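Accueil > Assistance > Odex > Guide de mise en service > Section 6

6. Premier cycle de préhension et de rangement

Cette section s'applique aux unités Odex livrées avec mains à cinq doigts et liaison filaire. Elle suppose que l'installation mécanique (section 4) et l'étalonnage des articulations (section 5) sont terminés. Pour les unités sur batterie, se reporter au supplément Derese.

6.1 Préparation du poste

1. Placer l'unité debout à l'extrémité du plan de travail, torse orienté vers celui-ci.
2. Vérifier que le bras sélectionné peut s'étendre à l'horizontale sans rencontrer de mur ni de meuble.
3. Dérouler le câble de jambe au sol, à l'opposé de la zone de marche de l'opérateur.
4. Contrôler les boucles de câbles au sommet de l'unité. Aucune ne doit passer devant l'épaule active.
5. Retirer du plan de travail tout objet étranger à l'essai.
6. Mettre l'unité sous tension et attendre le message PRÊT sur la console.

ATTENTION : ne pas se tenir entre l'unité et le plan de travail lorsque les moteurs sont alimentés. L'arrêt d'urgence doit rester à portée de main de l'opérateur pendant toute la durée de l'essai.
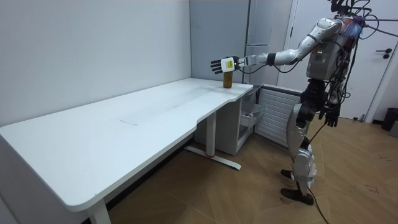
La hauteur d'approche se règle dans le menu Préhension, paramètre H1. Elle correspond à la distance entre la paume et le sommet de l'objet avant la descente. Pour un objet de petit diamètre, tel que le flacon brun à bouchon foncé posé sur le bureau blanc, conserver la valeur d'usine et choisir l'ouverture « doigts écartés ». Le second bras reste le long du corps ; son verrouillage logiciel est activé par défaut.

6.2 Saisie de l'objet

1. Ouvrir la séquence 441 sur la console.
2. Sélectionner le bras gauche ou droit.
3. Lancer l'approche en vitesse réduite.
4. Lorsque la main s'immobilise au-dessus de l'objet, comparer sa position réelle à celle affichée. Si l'écart est visible à l'œil nu, interrompre la séquence et reprendre l'étalonnage du poignet.
5. Valider la fermeture des doigts.
6. Attendre la stabilisation du couple, puis valider le levage.

NOTE : l'effort de serrage est limité par le profil d'objet. Le profil « verre » ne doit pas être remplacé par le profil « plastique rigide », même si la prise paraît suffisante.

NOTE : en cas de code 1775 (glissement détecté), l'unité maintient la prise et suspend le mouvement. Soutenir l'objet avant d'acquitter le défaut. Ne jamais acquitter à distance.

6.3 Transfert vers un rangement réfrigéré

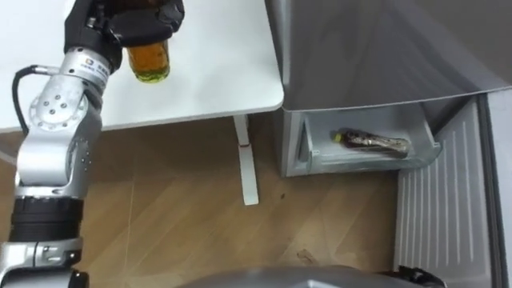

Temps de lecture : 2 min

Le transfert vers un tiroir de réfrigérateur requiert l'option Trernwood (plans de dépose inclinés ou en retrait). Sans cette option, seule la dépose sur une surface horizontale dégagée est prise en charge.

1. Ouvrir manuellement le réfrigérateur et tirer le tiroir jusqu'en butée. L'ouverture autonome n'est pas couverte par la présente version.
2. Déclarer les objets déjà présents dans le tiroir. Une bouteille en plastique couchée, comme celle à bouchon jaune, se déclare en « obstacle bas » et réduit d'autant la surface de dépose.
3. Maintenir l'objet vertical pendant le transport, doigts refermés sur le col et le haut du corps. Cette prise est obligatoire pour une bouteille en verre contenant un liquide.
4. Faire valider la trajectoire par la console. Le coude doit rester à l'écart du plan de travail sur tout le parcours.
5. Lancer la dépose en vitesse réduite.
6. Attendre l'ouverture complète de la main et le retrait du bras avant de repousser le tiroir.

ATTENTION : le câble situé à l'arrière du bras forme une boucle libre à hauteur du coude. S'assurer qu'elle ne peut s'accrocher ni à une poignée ni à l'angle d'une porte ouverte. Ne pas la raccourcir avec un collier de serrage.

6.4 Fin d'essai

Ramener le bras en position de repos par la commande REPOS, puis couper les moteurs. Enregistrer le journal avant la mise hors tension ; il est effacé au redémarrage suivant. Un cycle est considéré comme conforme lorsque la séquence s'achève sans défaut et sans intervention manuelle en dehors des étapes prévues. Si plus de 2 défauts surviennent au cours d'une même série, transmettre le journal au support Muminthorpe avec le numéro de série de la main concernée.

Rédaction : Kiros Hailu. Vérification technique : Henok Shiferaw. Révision d'octobre.

Section suivante : 7. Entretien des doigts et remplacement des coussinets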